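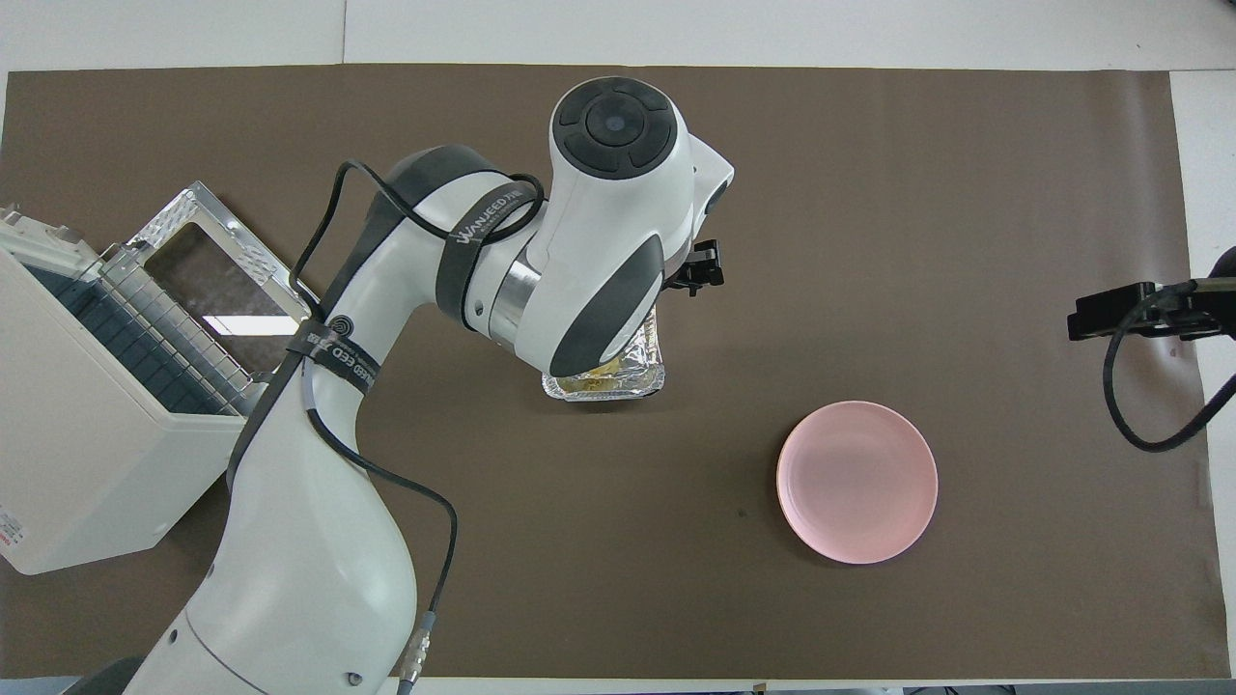 Rory Menzies wants it written down, before anything else in this entry, that he still thinks the kitchen task is a mistake and that we should have stuck with stacking cups like every other team. Noted, Rory. It is in the notebook now and you can stop bringing it up at lunch.

2 January 2023. Workshop, kitchen bench. Josée Fraser on the log sheet, Rory on the stop button, me on teleop and, as usual, on the notebook.

Where we are: the Vurnside student round is in February and we have signed up for the "serve a portion" task. Tray comes out of the oven, food ends up on a plate, arm goes home, no human hands past the tape. The rule book makes this sound like an afternoon's work. The rule book was written by people with a budget.

Plan for today was to collect demos of the middle part only. Tray already in the gripper at the start, plate in its usual spot on the brown mat, oven off at the wall and staying off. We agreed last term that a hot oven gets added when the cold one stops being interesting. It has not stopped being interesting.

Foil trays. I was against them and I was outvoted. They are cheap and the rules allow them, and they have the structural strength of a candy wrapper. Every squeeze leaves the tray a slightly different shape, so by the end of a session the policy is being shown a different object from the one it started with. Josée says this is free data augmentation. Josée is not the one driving.

Grip force: started at the old setting from the cup work, which folded the rim over like a letter. Brought it down in steps until the tray slipped, then went back up one step. That works while the tray is level. Once it tips toward the plate the weight moves forward and the front edge sags, and you can feel yourself wanting to squeeze harder, which is exactly how you get the letter again. Wrote "DO NOT SQUEEZE" on tape and stuck it to the leader handle. Squeezed anyway, twice.

Pour angle: past a certain tilt everything leaves at once. Below it, nothing leaves. I would love to report a comfortable zone in between. What helped a bit was coming in lower over the plate before starting the tilt, and then tilting slowly with a pause halfway. Josée timed the pause by humming. We need a better clock.

Cables: the loop over the middle link is fine for the short reach but I don't like how it behaves when the wrist rolls the far way. It didn't catch on anything today. Rory thinks we should add another strap. I think we should stop rolling the wrist the far way, as it is a bad habit of mine and the model is going to learn it with great enthusiasm. Both, probably.

Oven door: leave it open during the middle-part demos or close it? We went back and forth. Open means the arm has less room on that side. Closed means the background changes between this dataset and the full task, and we got bitten by that with the cups. Decision: open, always, and everyone learns where it is. Please don't close it to be tidy.

The Rawat script. Episode 1345 failed to save again. Same number every time, whatever we do before it, and the one after it is fine. I have read the code and found nothing. Rory has suggested skipping the number, the way hotels skip the thirteenth floor, and I am sorry to say that this is now in the script with a comment apologizing for it. If anybody from Cindstead asks to see our repo, stall them.

Target for the middle part is 200 good demos. We are not there. "Good" is also doing a lot of work in that sentence. Josée and I looked at the same 4 recordings separately and disagreed on 3 of them, mostly over whether a dribble on the rim of the plate counts as a serving or a spill. She went and read the scoring page out loud. It says "substantially on the plate." Very helpful, thank you. For now: touching the rim is OK, touching the mat is a fail, and a fail gets labeled and kept. Do not delete fails. We may want them later and I have already had to say this once.

Wiping: the residue in the tray builds up and dries, and then it pours differently, or declines to pour at all. New tray when it stops moving on its own. Crumbs on the mat get wiped between runs, including the tiny ones, since the camera on the wrist sees all of it and I don't want a policy that steers by crumbs.

Someone asked for the name to be settled so the entry form can go in. It's Itlow. It was the least bad of the options and the form is due. Rory's alternative is not going in the notebook.

Still to do:

Tape marks for the plate, so it goes back where it was.
Second strap, far-side wrist roll.
Timer that isn't Josée.
Ask whether a stiffer tray is allowed under the Vurnside rules. Ask politely, and don't mention the cups.
Back up the drive before anyone updates the Rawat script again.

Rory adds that stacking cups would not have needed wiping.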